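**May, cell 2, evening**

Kaiwen Zheng had the cell down when I came in. The right arm had been missing its grasp on the harness since the morning run, always short on the same side, so we gave up on the program and went through the hardware.

## Right arm

- Reseated the cables at the module on the side of the gripper. One connector had worked a little loose. Tie wrap added farther back.
- Finger pads wiped with alcohol. Wear is even, left them on.
- Tool offset checked against the Brolix block: 2 mm out in Y. Corrected and saved under a new name - the old file stays until Ju-won Yook has signed it off.
- Jogged back over the tray at low speed to look at the approach.

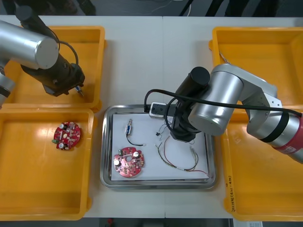
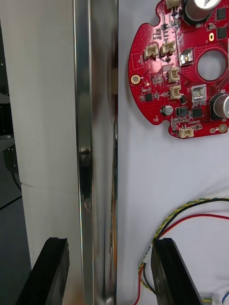

Red boards and wire bundle left as they were for the test.

## Left arm

No fault logged. Brake test passed on all joints. The coiled cable at the wrist has more slack than I like when the arm reaches over the far bin, but it clears. Will look at it again at the next service.

## Bins and tray

Paper in the tray to be changed at every shift. The Ziscombe sheets curl at the corners after a few days and the height reading suffers for it. Ordered a pack of 100 of the heavier ones from Tang.

## Test

Ran 192 cycles at reduced speed after lunch. 13 misses, all on the harness, none on the boards. Better than the morning but too many. Kaiwen thinks the grasp height is still off - I suspect the closing force, which was set for the old pads and never touched. Tomorrow: force first, one change at a time, then the same run again. Fileston want the log by noon.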